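Looking After Wooden Boards (and the Table Under Them)

Most boards die of good intentions. Somebody loves one, gives it a nice long soak after the roast chicken, leans it against a warm radiator to dry and then wonders why it rocks like a garden swing.
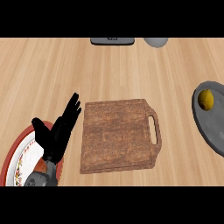

I have ruined more boards than I care to list, including a wedding present, and the tips below are what I do now. They have been added to over the years, mostly after accidents, so the order is whatever it is.

Washing

Hot water, a drop of dish soap, a brush or the rough side of a sponge, and be quick. Wash both faces even if you only used one. A board that gets wet on the top and stays dry underneath will cup toward the dry side first, then change its mind, and after a few months of this it never lies flat again.

Don't soak it. Don't leave it in the sink under the pasta pot "just for now." And keep it out of the dishwasher. I know your sister-in-law puts hers in the dishwasher and it's fine. Go and look at it closely. Run a fingernail along the end.

Dry it with a towel straight away, then stand it on its edge somewhere with air on both sides. A dish rack works. So does the gap between the toaster and the wall, provided nobody makes toast. If your board has a handle with a slot or a hole in it, hang it from a hook and forget the rack. Use a proper screw-in hook. The stick-on kind will hold a heavy board until 3 in the morning.

Onion, garlic and fish

Coarse salt and half a lemon. Scatter the salt, scrub with the cut side of the lemon, wait five minutes, scrape off the gray slush and rinse. This takes out most of the smell. Garlic needs two goes. Fish needs two goes and an open window.

If you do a lot of fruit, pick one side of the board for onions and the other for everything sweet, and mark the edge so you remember which is which. I burned a small O into mine with a hot nail. Visitors assume it's the maker's initial and I let them.

Baking soda paste also works, though it can darken some woods. Try it on the underside first. Straight bleach I keep away from boards altogether, having once served a melon that tasted like the town pool.

Stains

Beets: act fast or learn to like pink. Lemon and salt will shift a fresh stain. An old one needs sandpaper.

Turmeric: see beets, but yellow. A morning near a sunny window fades it quite a lot. Turn the board over at lunchtime so both faces get the same treatment.

Black marks are usually iron, from a wet can or a carbon steel knife left lying about. Lemon juice lightens them. So does white vinegar, slowly.

Sanding out knife marks

Once the surface starts to feel furry, or crumbs stay put when you wipe, sand it. You want a flat block with the paper wrapped around it. Using your bare fingers digs little valleys, and tomato juice will find every one of them.

Start at 80 grit if the cuts are deep, 120 if they aren't, and finish at 220. Always go with the grain. Then wipe the whole thing with a damp cloth, let it dry, and feel it: the fibers will have stood up like the hair on a nervous cat. Sand once more with the 220, lightly. People skip this step and then complain that the board went rough the first time they washed it.

Do it outside. Hardwood dust gets into the butter from two rooms away.

Oiling

Food-grade mineral oil from the drugstore is cheap and never goes rancid. Olive oil and the stuff you fry with both do, in the end, and you'll spend a week sniffing the cupboards looking for the culprit.

Warm the bottle in a mug of hot water. Pour more than seems decent, rub it over the top, the bottom, the edges and the end grain, and be generous with the end grain because it drinks like my uncle. Leave it overnight, wipe off what's left, and you're done. Handles get forgotten, and so does the inside of a slot. A rag twisted into a rope and pulled back and forth does the job nicely.

How often? The old rule says once a day for a week, once a week for a month, once a month forever. I have never met anyone who did that. I oil mine when water stops beading, and otherwise every September, when I do all the kitchen wood in one go and the house smells like a sewing machine.

A board wax on top is pleasant but optional. I melt one part beeswax into four parts mineral oil, in a jar standing in a pan of barely simmering water, and keep it in an old mustard jar with a very firm label. The label got firmer after the sandwich.

Boards that slide

A damp paper towel, or a thin damp dishcloth, spread flat underneath. That's the whole trick. Rubber shelf liner works too and doesn't need wetting. Take either one away when you've finished chopping, or you'll trap moisture between the board and the table and get a pale rectangle that guests will politely put their glasses over.

Little rubber feet are fine, but they do mean you've got a one-sided board from then on.

Boards that rock

A mild warp can often be talked down. Lay the board on the counter with the hollow side down on a damp towel, put something heavy on top (I use the cast-iron pot with a sack of potatoes in it), and leave it overnight. Check in the morning. If it's flat, stand it on edge to dry slowly, well away from the stove. If it isn't, give it one more night. After that, accept it as a cheese board. Cheese doesn't mind.

Cracks

A hairline at the end can be glued. Work a food-safe waterproof wood glue down into it with a bit of dental floss, clamp it, wipe off the squeeze-out and leave it for a full day. Unnur Hedegaard, who taught me to sharpen knives and has opinions on everything downstream of that, says a crack you can slide a business card into is past saving. I tested this with a card from my dentist. She was right, and part of the dentist is still in there.

The table

An oiled or bare wood tabletop wants the same treatment as a board, only less of it. Wipe along the planks, and get crumbs out of any gaps with a wooden toothpick. A knife will take a curl of wood along with the crumbs, and then there's a bigger gap for the crumbs.

White rings from hot mugs are moisture in the finish. Lay a dry cotton cloth over the ring and pass a warm iron over it for a few seconds at a time, no steam, lifting the cloth to look. Mayonnaise left on for an hour sometimes works too. I don't enjoy it, but there it is.

Small dents in bare wood come up with a wet cloth and the tip of the iron. The steam swells the fibers back. Let it dry right through before you sand, or you'll get a hump – I have one by the window that I describe as character.

Never cut directly on the table. I put this in for the person in my household who believes a bagel doesn't count.

When to give up

Deep cracks, black spots that come back after sanding, a smell that survives two rounds of lemon, or a board sanded so thin it flexes. Retired boards make good trivets, plant stands and glue-up surfaces for the workshop. Mine is under the drill press, still faintly smelling of garlic when the bit gets hot.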